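Small Accessories: Your Questions

Print this page | E-mail this page

Do coiled hair ties really leave no crease?
The packets say so. I have my doubts. On thick hair worn up all day, a spiral tie leaves a mark like any other. It may be a softer mark. I wouldn't pay extra for it.

Will a stretched coil go back to its old shape?
Some people swear by hot water. Farah Yeoh tried it on a batch for us and I'd call the results mixed. If a coil costs 60 cents, replace it.

Is a shallow open box any good for storing all this? 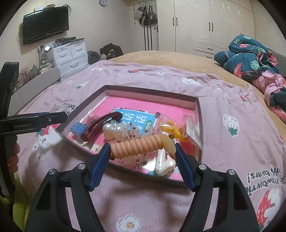
Only if you can stand to see everything at once. Hair ties, claws and beads all slide into one another, and the small things go to the bottom. Pelier sells a divided tray that is supposed to cure this. We used one until February and it was just as messy, in smaller squares.

Should I leave new pieces in their plastic?
For a gift, yes. For your own use, the wrapping takes up more room than the thing inside it. Open it.

Do I need a "starter set" of 200 pieces?
No. I have yet to meet anyone who wears 46 of them.

Can I return an opened packet?
Unworn, with the receipt, at the Prelarthorpe counter only. Don't mail it.

Last checked 22/01/2019

Contact | Copyright Votedance | Back to top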